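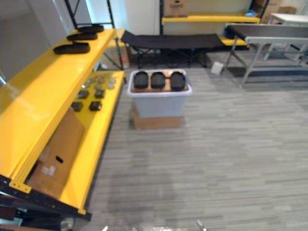 Kinderseiten | Ein Angebot der Abteilung Lager und Sortieren, Brollside

Warum liegt im Regal nicht einfach alles durcheinander?

Hallo! Ich heiße Enda Cronin und ich räume gern auf. Ja, wirklich! Mein eigenes Zimmer war früher allerdings ein ziemliches Durcheinander, und meine Mutter hat oft gelacht, als ich ihr erzählt habe, dass ich jetzt in einem Lager arbeite. Heute erkläre ich euch, wie man in einem Raum mit vielen Teilen den Überblick behält.

Fangen wir mit dem Regal an. Die Böden sind knallgelb, das Gestell ist schwarz. Ich mag das sehr, weil man dunkle Sachen auf Gelb sofort findet. Probiert es mal aus: Legt einen schwarzen Knopf auf einen schwarzen Pulli und dann auf ein gelbes Blatt Papier. Wo seht ihr ihn schneller? Eben!

Auf dem oberen Boden liegen flache, schwarze, ovale Teile hintereinander. Wir nennen so etwas eine Reihe, klar, das kennt ihr vom Anstellen beim Eisessen. Eine Reihe ist praktisch, denn wenn irgendwo eine Lücke ist, fällt sie gleich auf. In einem Haufen merkt man das nicht, da muss man erst wühlen.

Die kleinen dunklen Klötze auf dem Boden darunter sind anders sortiert, nämlich zwei und zwei. Das ist ein Muster wie auf einem Würfel, wenn ihr eine Vier werft. Euer Auge erkennt die Vier, ohne dass ihr mit dem Finger tippen müsst! Und die kleinen grauen runden Teile weiter hinten? Die liegen in einem Grüppchen zusammen. Auch das ist Ordnung – Gleiches bleibt bei Gleichem.

Schaut euch mal die schwarzen Balken ganz unten am Gestell an. Sie haben lauter kleine Löcher, und zwar reihenweise. Bei solchen Regalen kann man oft aussuchen, wo etwas festgemacht wird. Wie bei einem Gürtel: Da nehmt ihr auch das Loch, das gerade passt. Die schräge Strebe hat wieder eine andere Aufgabe. Baut mal ein Viereck aus vier Strohhalmen und drückt dagegen, es kippt sofort zur Seite. Klebt ihr einen Halm schräg hinein, bleibt es stehen. Ein Dreieck lässt sich nämlich nicht so leicht verschieben.

Jetzt kommt mein Lieblingsding, der Karton. Wellpappe sieht von außen ziemlich langweilig aus, aber schneidet mal ein Stück auf (bitte mit einem Erwachsenen!). Zwischen zwei glatten Papierschichten steckt eine Welle, und die macht die Pappe leicht und trotzdem stabil. Das Loch an der Seite ist zum Hineingreifen da, damit man den Karton besser tragen kann. Daneben klebt ein weißes Etikett. Auf Etiketten steht meistens, was drin ist oder wohin etwas gehört.

Mitten im Raum ist aus Kisten eine Art Tisch geworden: unten ein flacher Karton, darauf eine weiße Plastikbox, durch die ein bisschen Licht scheint, und obendrauf ein Stück Pappe. Darauf liegen drei schwarze Teile mit runden Ecken nebeneinander. Ich finde, sie sehen fast aus wie Schuhsohlen. Was meint ihr?

Meine Kollegin Ita Mac Suibhne sagt immer: erst sortieren, dann wegräumen. Sie hat zu Hause eine Sammlung mit über 500 Knöpfen und findet jeden davon wieder. Ich habe es mit meinen 64 Buntstiften nachgemacht und 18 gefunden, die gar nicht mehr malen.

Das könnt ihr auch! Nehmt eine Schublade, kippt sie auf einem hellen Tuch aus und macht Grüppchen. Nach Farbe, nach Form oder nach Größe, das entscheidet ihr. Im November geht es auf dieser Seite mit Schachteln weiter, dann basteln wir aus Pappe Fächer für die Schublade. Hebt euch also schon mal einen Karton auf!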